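Ticket 794: Fliria FM stream and Danladi transmitter, dead air during networked breakfast
Status: Open
Opened by: Rupert Baumgartner, Fliria FM
Assigned to: Cesano Playout support
Opened: 22 September 2026

Summary as filed

Since the breakfast show moved to the network feed from Ondton, we drop to silence after the 7 o'clock local ad break. It doesn't happen every morning. When it does, the gap runs 26 seconds, and then the silence detector kicks in and plays the emergency music bed. The network show comes back at the next fixed break. Listeners in Danladi hear all of it and they call us.

I was told when we switched that the handoff from local ads back to the network was "seamless." I would like to know what test that was based on.

Log, Fliria end

First drop. Assumed a bad ad file. Pulled all the spots in that break, played them one by one in the production room. All fine, all the right length.

Second drop. Swapped the order of the spots. Break ran clean, still went silent after the last one. So it isn't one file, unless every file went bad on the same day.

Third drop. Called Cesano. Was asked to restart the playout machine. Restarted it. Clean for two mornings, which I was told meant it was fixed. I did not agree to close the ticket and I'm glad I didn't.

Fourth drop. Same break, same 26 seconds. Restarting does not fix this.

Reply from Cesano Playout support

Thanks for the detail. Our view is that your internet connection is losing the return cue from Ondton. The return cue is a short data message sent with the network audio. If your line loses packets at that moment, your machine never hears that it should rejoin. Please run the attached line test overnight and send us the result. Please also confirm the firmware on your receiver.

Rupert Baumgartner

Line test ran overnight and through breakfast. No loss worth the name. Result attached. Receiver firmware is the one your installer put on in January and told us not to touch.

I also have a problem with the theory. If the line was dropping cues at random, I would expect to see it at every break across the morning, and across the afternoon show too. We take the same feed all day. It only ever happens after the 7 o'clock break. A bad line that can tell time would be a new one on me.

I've looked at the cue log on our side. On a good morning the return cue shows up just after our last spot ends. On a bad morning it shows up while our last spot is still playing, and the machine seems to throw it away. The cue is there. It arrived. That doesn't look like a lost packet to me.

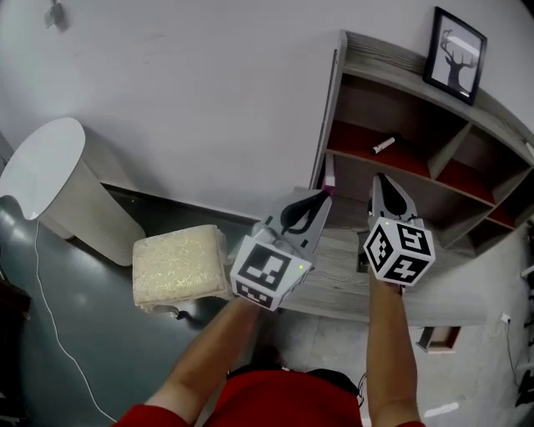 Ondton network desk writes that the 7 o'clock break is the only one in the show that the presenters fire by hand. All the others are timed by the computer. When the news runs long they sometimes trim the break to get back on schedule, and the return cue goes out when they open the mics, whatever the stations are playing. They had understood that local machines would cut out of the ads and rejoin.

Rupert Baumgartner

Well, ours doesn't, and I can't find anywhere in the Cesano manual that says it should. Page 56 says the cue is ignored "while a protected event is on air." Every paid spot is loaded as protected by default. So as I read it, Ondton sends the cue early, the machine ignores it as it was told to, the spot ends, and then there's nothing left in the list and no second cue coming. Silence until the detector wakes up.

If that's right, then the restart was never going to do anything, and neither was the line test.

Reply from Cesano Playout support

We can confirm the behavior described on page 56. There is a setting called Hold Late Rejoin, which stores a cue received during a protected event and acts on it when the event ends. It is off by default. We suggest you turn it on and set the hold window to 40 seconds. We would then like to close this ticket.

Rupert Baumgartner

Turned on, window set to 40. I tested it off air with a fake early cue and it rejoined after the spot, as it should. I've now done that with a short spot and a long one.

I'm not closing it yet, for these reasons.

Two clean mornings after the restart were called a fix as well. I want to see an early cue turn up in the log during a real breakfast show and see the machine rejoin on it. So far every morning since the change has had a normal cue, so the setting hasn't been used on air at all.

Rejoining late means we come back in the middle of whatever the presenters are saying. Better than silence, but callers will notice that too. Can Ondton agree to a minimum length for the break, or at least send a second cue?

Does Hold Late Rejoin survive a software update? The January update reset our audio levels and I only found out by ear.

Reply from Cesano Playout support

Settings should be kept during updates.

Rupert Baumgartner

"Should" noted. Please leave the ticket open. I have printed the settings page and will check it against the screen after the next update. Waiting on Ondton about the second cue.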